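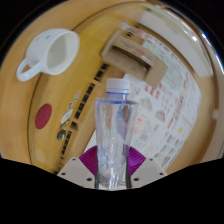

4.2 Reuse of single-serve bottles: what the diaries can and cannot show

Figure 3. A clear plastic water bottle with a white screw cap. The lower half of the wall is crinkled and slightly crushed.

The claim that households refill single-serve bottles many times before throwing them out appears often in the literature on small packaging, and it is usually repeated without much support. Most of it goes back to surveys in which people were asked to remember what they did with a bottle weeks earlier. We do not think memory is a good instrument for this. A person who refilled a bottle once in October and felt good about it is likely to report a habit.

Our own diaries, kept by 200 households in Wemeck and Sutau, were meant to avoid the problem, and they did so only in part. Each household wrote down every bottle that entered the home and what became of it. The median bottle in Wemeck was refilled 2 times. In Sutau the median was 3. Taken at face value these numbers are lower than the ones usually quoted, but there are grounds to suspect that even they are too high. Keeping a diary draws attention to the thing being recorded, and several households told us they had held on to bottles they would otherwise have dropped in the bin.

The difference between the two towns should also be read with care. Sutau has a public tap beside the bus station and Wemeck does not, and an earlier report from the Mondal project treated this kind of difference as proof that taps cause reuse. We see no proof of that in our data. The Sutau households were larger and bought water in bulk packs more often, and either fact could produce the same gap. When we compared only households of 4 or more people, most of the gap went away.

A further weakness concerns wear. Thin-walled bottles with damage of the kind in Figure 3 are often taken as evidence of long use, and the Nurkska sorting trial went so far as to score bottles by how creased they were and to convert the score into an estimated number of refills. We find this hard to accept. A thin wall can be creased by one squeeze in a full bag, and a bottle refilled all week at a desk may show very little. The trial did not test its score against bottles with a known history, so the conversion rests on a guess.

What remains is modest. Some households refill some bottles, a few times at most, and the practice seems to stop when the cap is lost or the bottle begins to smell. We would not build a waste forecast on anything stronger than that. The estimates in Section 5 therefore use the lower of the two town medians, and readers who prefer the recall surveys can substitute their own figure in the first column of the table.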